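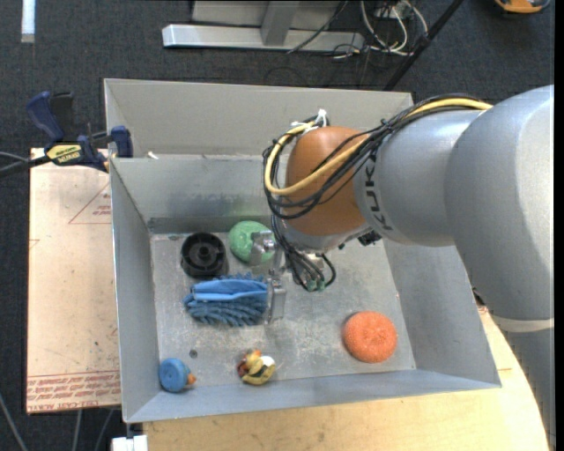

Metal bins for odds and ends – yes or no?

Mison238
Hello all. I've been sorting out the utility room since August and I'm torn about what to keep the cleaning bits in. At present it's a deep wicker basket, and everything sinks to the bottom and comes out smelling of old sponge. I've been offered a grey metal bin, open at the top with sloping sides, and I do like the look of it. Has anyone lived with one for a while?

Rarum
Oh, do take it! I've had mine for years and wouldn't go back to wicker for anything. You can wipe it out in a minute, and the sloping sides mean small things end up in the middle where you can reach them. It does get scuffed and scratched on the bottom, mind you, but I've grown rather fond of that.

Caputo11
I'll have to disagree, lovely as they look. Mine was noisy – every brush dropped in it at six in the morning woke the whole house – and anything put away damp left a mark. I went back to plastic tubs and I've been much happier.

Rarum
Fair point about the noise, Caputo11. I've an old towel folded in the bottom of mine, which helps a good deal. Fringed dusters and mop heads I hang up until they're properly dry.

Dretard
A bit of both here. Metal for the dry things, a plastic tub for cloths. Whatever you choose, don't fill it! Once you're digging through three layers to find the duster you may as well have kept the basket.

Mison238
Thank you all, that's such a help. I'll fetch it on Saturday and try the towel. Caputo11, which size tubs did you get, in case I change my mind?

Caputo11
The shallow ones with handles. Get the lids too.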